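Section 4. Setting the Water Softener

Before you begin, the Stundell softener must be mounted and connected as described in Section 3. Keep the main valve closed until step 3. You will need a hardness test strip and one bag of tablet salt.

CAUTION: Do not use rock salt or road salt. It leaves mud in the brine tank and can block the valve.

1. Lift the lid of the brine tank and pour in the salt until it reaches the line marked MAX.

2. Plug in the control head. The display shows 3000, the factory value for liters between two regenerations.
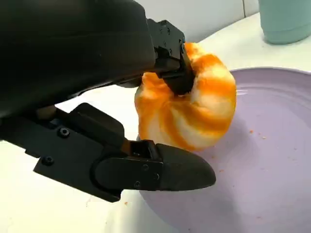
If the display stays dark, press the reset key for 4 seconds. When it is still dark after this, please check the fuse of the wall socket.

3. Open the main valve slowly, a quarter turn at first. Let the air go out from the nearest cold faucet, then open the valve fully.

4. Measure the hardness of your tap water and enter the value with the arrow keys. Confirm with OK.

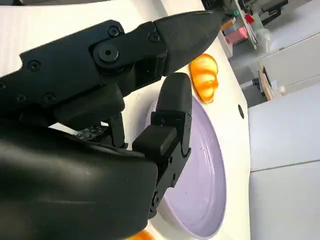
Black gripper with tapered fingertip, over a white work surface.

5. Choose the hour of regeneration. The factory setting is 2:00 a.m. During regeneration, which takes 90 minutes, the house receives hard water.

NOTE: In the Tameck version the clock has no battery. After a power failure you must enter the hour again. 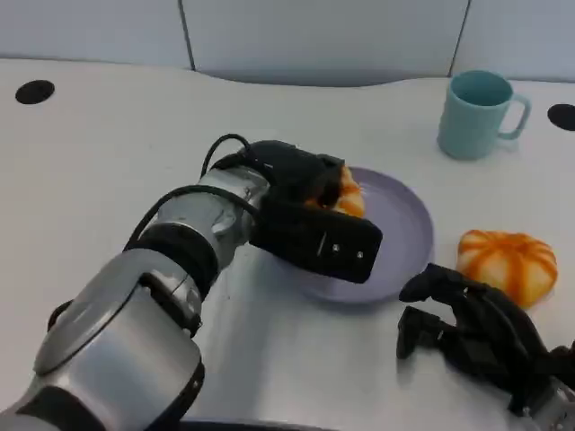
6. Start the first regeneration by hand. Hold OK until the motor begins to turn, and do not pull the plug before it has stopped.

7. Check all connections for drops. Tighten the nuts by hand only.
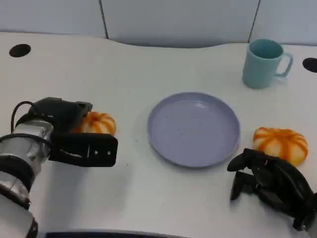

Can I drink the water during regeneration?
It is better to wait until the cycle is finished, as the water may taste of salt.

For a replacement seal, order part 2853 from Drarkport.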